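Drandov Makers Club, minutes of the April meeting
Back room, start 7:15 pm

I'm taking notes again, so you get them my way. Corrections to the list, please, and be kind.

1. Last month's minutes
Accepted as they stand. I spelled Leltmont two different ways and I've fixed it.

2. The Yurt gripper kit
Most of the evening went on this one! For anyone who missed March: Tendum sells a hand-held gripper kit called Yurt. You squeeze, the two fingers close, the camera records, and the recordings go to their service, which sends back files you can train an arm on. We have the kit on loan for a month and have to decide whether to keep paying for it.

The kitchen table group went first. They set themselves 100 pick-and-place runs with fruit and got through them in two evenings, which I think is pretty great. Oranges were easy. Cherry tomatoes took a lighter squeeze than anyone expected (I lost one under the fridge, sorry), and mandarins like to roll the second you touch them. 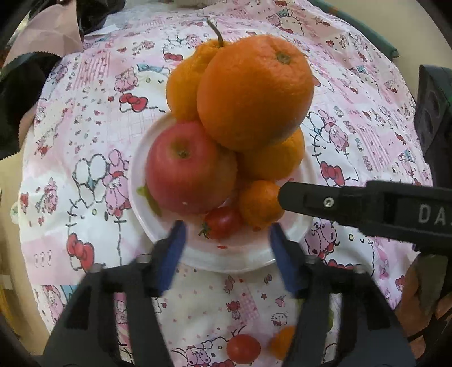 Next came the complaints, and there were a few. The trigger gets stiff after 30 minutes or so of steady use, and those of us with smaller hands felt it in the thumb the next day. The quick start sheet skips the calibration step completely, so the first evening's uploads bounced and we had to send them over again. Support did answer the same night, I'll give them that. One member thinks the finger pads will wear out fast. I don't see it yet, but we agreed to keep an eye on them.

On the plus side, everybody liked how little setup there is. I had it running on my own table before the coffee was done, and I am not the technical one in this club!

3. Cost
The service is $50 a month after the loan period. The kit itself is $472 if we buy it outright. Leltmont has offered to split the purchase with us if they can have it every other month. Long discussion, mostly about who drives over to pick it up. I said I'd do the first trip, so that's on me now.

Voted to take one paid month of the service and hold off on buying. Carried, one against. The no vote wanted it noted that we could build our own for less, and it is hereby noted. If a drawing shows up next month we'll look at it.

4. To do before next time
Ask Tendum about replacement pads and what they charge (me).
Write our own calibration page and tape it inside the lid of the case.
Try the kit on something soft, probably bread rolls.
Reply to Leltmont and tell them we're interested but want the extra month first.

5. Any other business
The extension cord from the back room has walked off again. Please look in your trunks. Snacks next month are open, so put your name on the sheet by the door.

We wrapped up at 9:05 pm and I locked up.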